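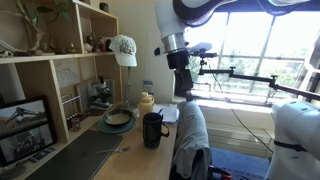

Two white robot arms in front of a window.

**Kirkum College opens book fund to part-time students**

Kirkum College will open its book fund to part-time students from the fall term. Until now only students with a full course load could ask for this money, and many who work during the day were left outside.

The fund was started by former students of the college who live in Plurnley and Flulside. It pays up to 80 dollars per course for books and printed materials, and one student can receive support for 3 courses in a year. The college has said that this limit stays the same for everybody, full-time or part-time.

Applications open in June. The form is shorter than the old one, and a letter from a teacher is no longer needed. Students must show that they are registered for at least one course and write a few lines on how they plan to pay for the rest of their studies. Those who applied before and were refused only for the reason of being part-time may apply again with the same papers.

The change was discussed at the college for most of the spring. A first proposal would have given part-time students only half of the amount, but it found little support at the open meeting in Duan Hall, where evening students spoke for almost the whole first hour. The final text was approved soon after this meeting.

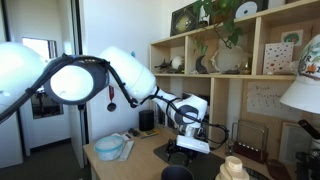 Fanni Halász told the meeting that a book costs the same in the evening as in the morning, and that she had twice dropped a course in the second week when she saw the reading list. She also asked that the money be paid before classes begin, as a refund in the middle of the term comes too late for many people.

The college agreed to this in part. Students who apply by the end of June will receive the payment before the first class. For later applications the old rule remains, and receipts must be handed in first.

The fund office in Duan Hall is open until 8 in the evening during the application period. Forms can also be left at the library desk in Flulside.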